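Jirkthorpe open day: the robots fold, sort of

Enerden threw open its Jirkthorpe workshop last month and 187 of us shuffled through in borrowed safety glasses, drawn by the promise of laundry handled by machine and, in my case, by the sausage rolls.

Azlan Nair ran the demo bench. The task of the day was picking up knitwear, a job my teenager has so far declined to learn. Azlan's view is that cloth is a rotten thing to give a robot: a box keeps its shape when you grab it, and a jumper has other plans.

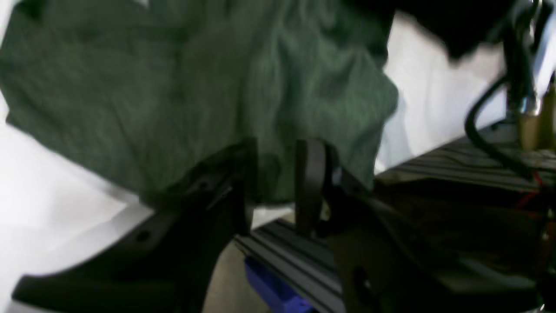
The crowd had plenty of advice, most of it about grip. Amnuay Phetsri asked whether the thing could manage a fitted sheet. Azlan went quiet, then said they'd have a look at that in January.

Questions ran well over, mainly on cost, and the answers were of the "depends what you're after" variety. The sausage rolls were gone by the second session. If you'd like to go on the list for the next one, leave your name at the front desk and mention whether you want the cloth bench or the tour.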